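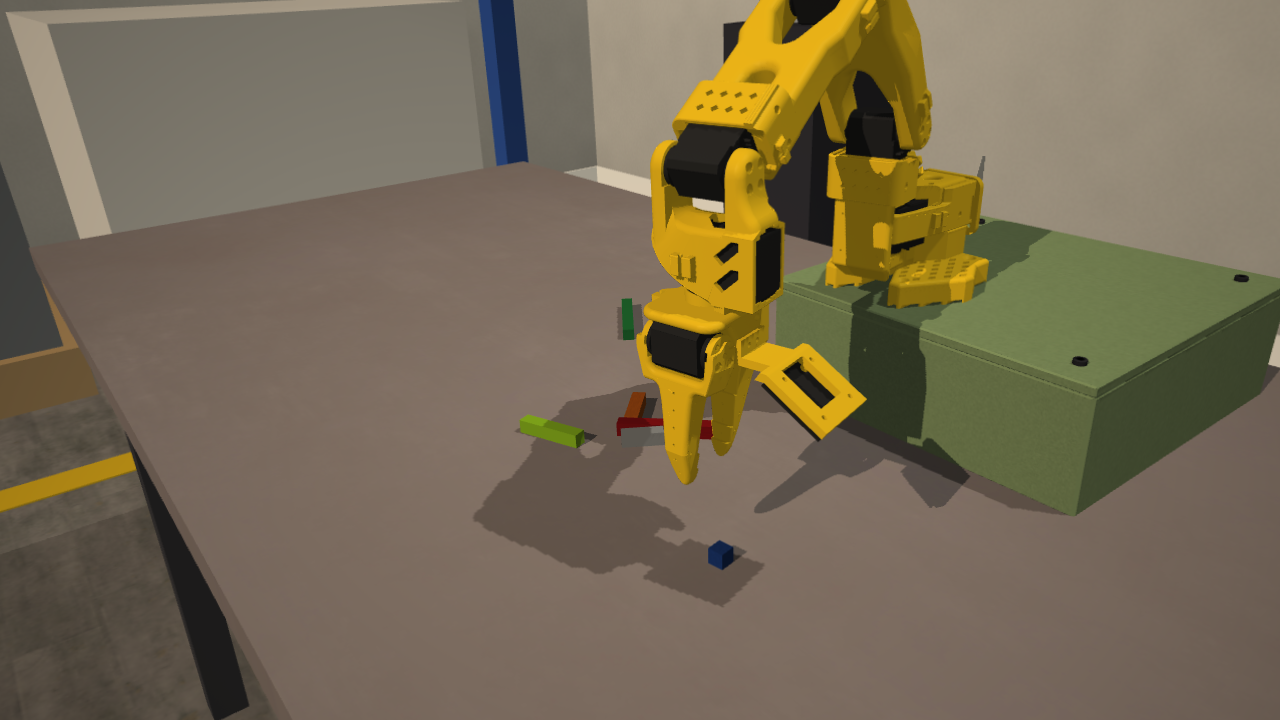
Einführung in die Arbeitswissenschaft
Sitzung 9: Pausen und Ermüdung

Wiederholung aus der letzten Sitzung
Belastung ist das, was von außen auf den Menschen einwirkt. Beanspruchung ist die Wirkung im Menschen selbst und hängt von Übung, Alter und Tagesform ab. Gleiche Belastung kann also zu verschiedener Beanspruchung führen.

Ermüdung
Ermüdung ist eine umkehrbare Minderung der Leistungsfähigkeit. Sie baut sich bei Erholung wieder ab - anders als Monotonie, die schon bei einem Wechsel der Tätigkeit rasch verschwindet. In der Klausur werden die beiden Begriffe oft verwechselt.

Pausen
Der Erholungswert ist in den ersten Minuten einer Pause am größten. Mehrere kurze Pausen wirken deshalb meist besser als eine lange von gleicher Gesamtdauer. Gesetzliche Ruhepausen: mindestens 30 Minuten bei mehr als sechs Stunden Arbeit, 45 Minuten bei mehr als neun Stunden.

Fallbeispiel Wastby
Packerei, 40 Beschäftigte, Frühschicht. Vor der Umstellung eine Pause am Vormittag, danach zusätzlich Kurzpausen. Tabelle im Skript, S. 138.

Zur nächsten Sitzung
Aufgabe 14 schriftlich bearbeiten. Das Referat zur Schichtarbeit hält Cempaka Kwok.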